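Zotivska Bench, two-arm research cell
Product page / research notes

14 shares 6 comments

Two small arms on one rail, a white tabletop, a wrist camera on each arm plus a fixed one looking over the work. Sold as a bench, supported as a bench. Most people who write to us want to know about the Menon training recipe that goes with it, so more on that than on the aluminium.

What Menon does. Learns cloth and paper jobs from teleoperated runs, no folding model, no marked corners. Operator does the job, arms copy the job. The usual way is to feed in clean runs only. We tried that first and the policy was lovely until a corner slipped, then it had no idea what to do. So now we record recoveries on purpose. Operator lets a fold go wrong, stops, sorts it out, carries on. Those sections are tagged by hand and sampled more heavily in training.

Test job is place setting. Napkin, cutlery, wrap or fold, both grippers. Paper napkins are horrible for this. They crease once and stay creased, they tear if the two arms disagree. Good test though.

The released set is 2000 runs. 32 of the held-out starts are what we call hard starts, napkin already crumpled before the arms get going. Policy trained on clean runs only managed 2 of them. With recoveries in, a lot better, full table is in the write-up and we'd rather you read it there with the failures listed next to it.

Napkin work on the bench, wrist views and the fixed view:
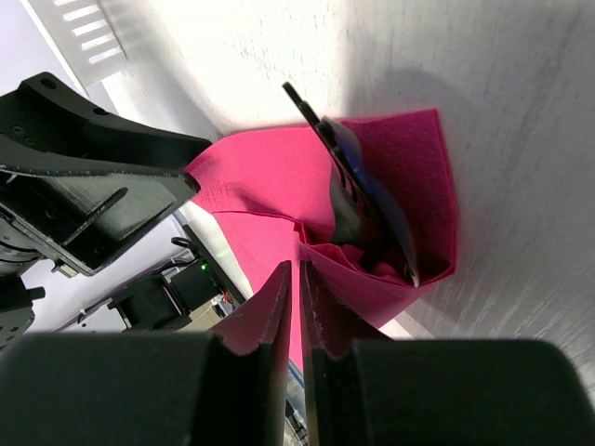
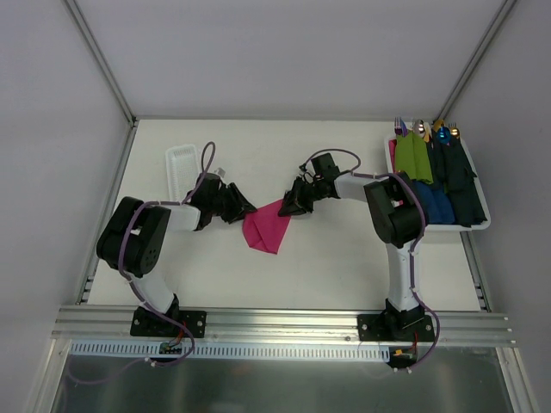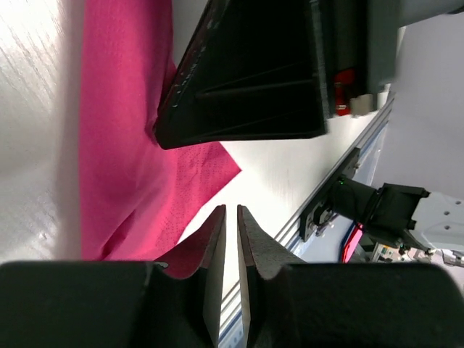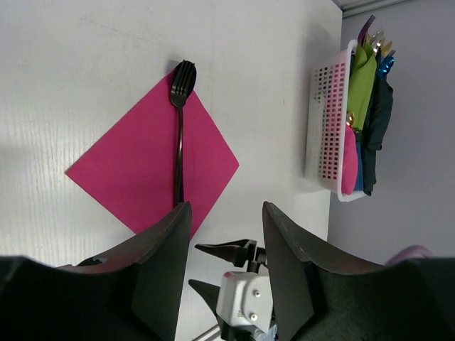

Arvo Rissanen wrote in to say the recovery tagging is where he would be suspicious, as two people tagging the same run will not agree where the mistake starts. He asked whether we had tried shifting the tags by a second either way. We have, early tags hurt less than late ones. Late tags teach it the slip as well as the fix. Numbers to be added to the write-up.

What you get with the bench
Both arms, rail, grippers, cameras, the logging software (Collik) and the Menon training code. Printed fingers come with the drawings so you can print your own when they wear. They will wear. Pads are the bit to keep an eye on, a worn pad changes how paper slides and the policy does notice.

What you don't get
A general folding robot. We've not shown it works on bath towels, shirts or anything heavy. Changing napkin colour was fine in our tests, changing the table surface wasn't, needed 919 extra runs to get back to where we were. Plan for that if your table is not white.

Lead time depends on the arms. Write-up is dated 17 October 2024, a second verison with the Skernar comparison should follow in December.

Comments (6), showing 4

Narayanan Venkataraman
Do the recoveries have to come from the same operator as the clean runs? We have three people with very diferent habits.

Zotivska
No, mixed is fine. We got slightly smoother motion from one operator but worse recovery.

Venkatesh Rai
Would like to see the failures as video, not just a table. Tearing especially.

Kumaresan Gowda
Same finding here with tea towels, clean demos only and it freezes at the first slip. Didn't think to weight the sampling, will try it this week.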